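Household chore robots

Household chore robots are machines meant to do the small jobs people do with their hands at home or on a shop floor: clearing a table, folding a towel, putting the spoons away. I keep this entry for the Pulby home wiki, and I get to write it the way I talk, so you're getting my opinions along with the facts (other editors are welcome to tone me down - they've tried!).

The short answer to "can they do it yet?" is sort of, in one room, on a good day.

What counts as a chore robot

Vacuums and mowers usually get left out. They roll around and avoid things, and most of them are pretty good at it by now. I'm talking about machines that pick stuff up. A dishwasher doesn't count either, even though it's the best chore machine I've ever owned, because somebody still has to load it. Loading it is the part I'd pay for.

The Casville trials

The local project I know best is the one in Casville, run with arms from a small outfit called Deltix. They started in April with 50 chores on a list taped to the door, things like "put the mug on the shelf" and "hang up the dish towel." Over the first season they logged 1,961 tries, and 390 of those got through from start to finish with no person stepping in. I was thrilled when I first read that and then a bit let down, and I've gone back and forth on it ever since. Wiping a counter went fine. Towels were a mess. Anything with a lid was worse than towels.

Tidying a desk or a worktable sat somewhere in the middle, and it's the group of chores I find most fun to think about. A person drops a pen in a holder while talking on the phone. A machine has to find the holder, find the opening, work out which way the pen is pointing, and let go at the right moment without tipping the whole thing over. Clear plastic makes it harder still, since a camera can have trouble telling the wall of a box from whatever is behind it. 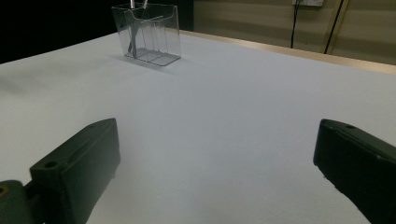
On the talk page, Trình objected that see-through containers get too much blame in this entry, and that thin metal things are at least as hard, being shiny and easy to knock sideways. Trình would also like the article to say that a person with cold fingers fumbles them too. Fair enough, and I've left both points in.

Grippers

Most of the arms I've read up on have two fingers that open and close, which sounds silly next to a human hand until you watch somebody work a pair of kitchen tongs. You can do an awful lot with tongs! You can't button a shirt, though, and you can't easily turn a spoon around once you've grabbed it the wrong way. The usual trick is to set it down and pick it up again, and that's where the time goes. One Casville run spent 2 minutes on a single fork.

There are hands with more fingers, and people get very excited about them. They cost more, they have more parts to break, and somebody has to write the software for every one of those joints. I'd love one. I would not want to repair one.

On the shop floor

Small shops are further along than kitchens, mostly because a shop can be arranged to suit the machine. Put the bin in the same spot every morning, keep the lights the same, and a plain arm will move parts all day. My kitchen has never been in the same state two mornings running, and I don't plan to tape outlines on the counter to please a robot (I did try it once, for the salt).

See also: Dishwasher loading; Robot vacuums; Towel folding; Pulby repair evenings

Last edited 23 Jan 2022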